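Getting candle wax out of a printed cotton tablecloth?

Posted by Hayley Hulme
Friday, November 26, 2021

We had 14 people over last night and a red taper dripped a puddle the size of my palm onto my favorite cloth. It's cotton, cream background, fairly thin. I've picked off what I could with a fingernail but there's a pink stain left behind. Is it a goner? I'd love to use it again in January for my mom's birthday.

Menaka Wickramasinghe

Not a goner at all! I've rescued so many of these. Put the cloth in the freezer for an hour, then scrape with the back of a butter knife. Next, lay it between two plain paper towels and press with a warm iron – no steam – moving to a clean patch of towel each time the wax soaks through. Dab the pink part with rubbing alcohol on a cotton ball, working from the back, then wash as usual.
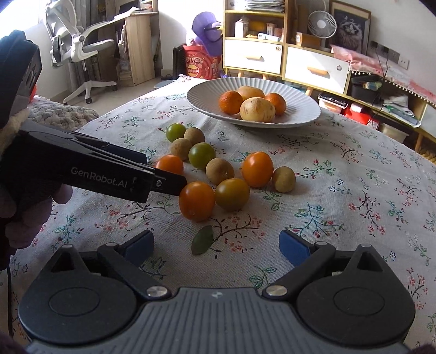

Printed cloths are my favorite thing to set a table with, and they're so much more forgiving than plain ones! Test the alcohol on a corner first, especially if the print has reds in it. Mine is white with little floral sprigs in red, pink, green and teal, and a faint leftover mark gets lost in a pattern like that. Air dry it until you're sure the color is gone, as the dryer can set it.

Rizwan Saha

iron + paper bag. works every time

Parveen Sultana

Seconding the freezer! Only thing I'd add is to skip printed paper bags, the ink came off on mine – a whole new stain to deal with.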